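Re: [fornville-allotments] Bulk compost order, October

Morenike Ugwu wrote:
> I've had a reply from Clidura. They can do 200 bags of the peat-free
> on pallets, dropped at the Ghumman Road gate, if we commit by the end
> of the month. They say it's "fully matured and weed-free". The price
> goes down again if we take 300. I think we should go for it, the
> garden centre stuff was dreadful this year. Who's in?

Morenike,

Thanks for chasing them, but I'm not in yet. "Fully matured" is what Pludivow told us as well, and I was still picking bits of plastic and half a fence post out of that lot in spring. My broad beans came up yellow in it and fine in the old heap three feet away. Same seed, same packet.

Before anyone sends money I'd like to know:

What it's made from. If it's council green waste, say so, and tell us how fine it's been sieved.

Whether it's been tested for weedkiller. Weed-free is a different question.

Who pays if we don't like it. Once the pallets are inside the gate I suspect we do.

I'm also not convinced by 300. Where would it go? Plot 29 floods, and bags left out all winter turn to sludge whatever it says on the label. Could they let us have 6 bags first? I'll sow cress in one, next to some of my own, and report back. If they won't sell us 6, that tells me something.

On the other matter, I still don't see why the open day lunch needs changing. Sandwiches are cheap and people eat them. Soup for that many means borrowing an urn, and we all remember the urn.

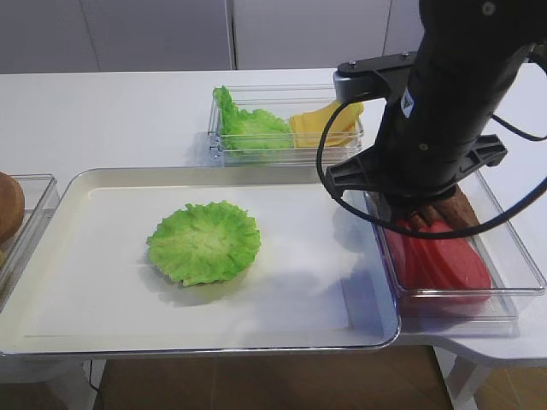 Sandwich ingredients set out on a white table.

Put me down for bread again if it stays as it was.

Austra Navickas
Plot 14, top end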